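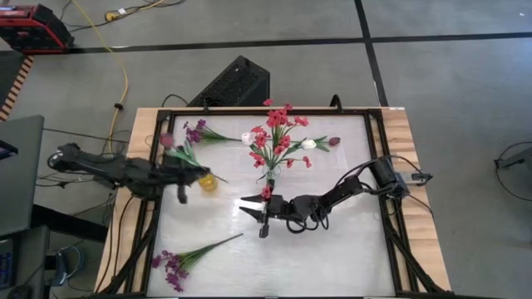 Stovadel High School Alumni Mentoring Program
Progress report to the McIver Fund
Reporting period: September to March 31, 2018
Prepared by Siham Hegazy, Alumni Coordinator

Overview
The grant pays for my post at half time, the contact database, travel costs for visiting speakers and the spring careers evening. All of these are in place. The database took longer than planned, and the Stanidport visits have been moved to next term. Spending is within budget.

Contacting former students
At the start of the year the school had addresses for 200 former students, most of them on paper cards in the front office. The cards have been typed up and every person on them has been written to. We now have signed consent forms from 161 of them. The rest either did not reply or had moved, and those letters came back to us.

The form asks what the person does now, whether they would speak to a class, and whether they would take on a student as a mentor. Far more people agreed to speak than to mentor. Several said the mentoring commitment was not clear from the letter. We have rewritten that paragraph to say it means one phone call or meeting a month during the school year.

Speakers in school
Four former students have given talks to the junior and senior classes. The subjects were nursing, court reporting, running a small print shop and applying to college as a transfer student. The transfer talk ran over by a full period — the students had a lot of questions about credits and financial aid — and the guidance office has asked for it again in the fall.

Teachers told us that talks held during homeroom are too short. From next term all of them will be in the library during fifth period.

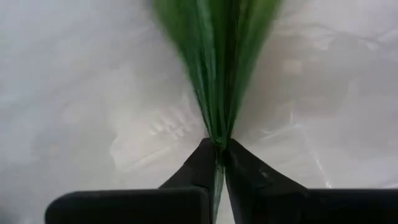
Mentoring pairs
Matching began later than the date in our application. Background checks for mentors go through the district office, and two of them were returned because the forms were out of date. The district has since sent us the right version. Mentors meet students on school grounds or speak by phone with a parent's written permission.

Xolani Motaung, who teaches senior English, has taken over the matching interviews. He sees each student for one class period and writes a half-page note on what they want from a mentor.

Changes to the plan
The two trips to workplaces in Stanidport were postponed when the bus contract changed hands. Vetmont has quoted for both trips at a price we can meet from the travel line. We ask the Fund to let us carry that money into next term.

Next steps
Finish the outstanding background checks.
Send the revised mentoring letter to everyone who agreed to speak.
Confirm the Stanidport dates with Vetmont.
Collect written feedback from students and mentors before the end of the school year. We will send it with the final report.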